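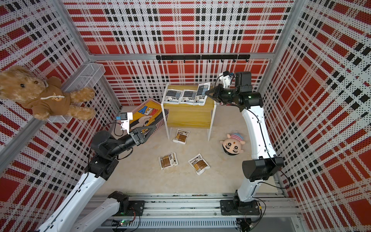
Jellgate Youth Fellowship opens its summer of service to nine more churches

Young people from nine more congregations will be able to join the Jellgate Youth Fellowship this July, when its summer of service returns for 5 weeks of practical help, shared meals and evening worship across Kurley and the villages nearby.

The programme, which is free to anyone aged 13 to 18, pairs small groups of teenagers with a host church. Mornings are given over to gardening, decorating and visiting older neighbours, and after lunch there is Bible study – usually outdoors, if the weather is kind to us.

"We have been so warmly welcomed in Kurley over the years, and it is a real joy to be able to throw the doors open a little wider," said Eduard Kollár, who leads the Fellowship. "Many of our young people arrive rather shy, and by the second week they are the ones putting the kettle on and asking who needs a lift home."

Rostislav Matoušek, minister at Prarkura Chapel, will lead the closing service, to which families and friends are very warmly invited.

There are 26 places still open, and churches wishing to host a group, or parents with questions of any kind, are encouraged to contact the Fellowship office, which is open from 9 am.

ENDS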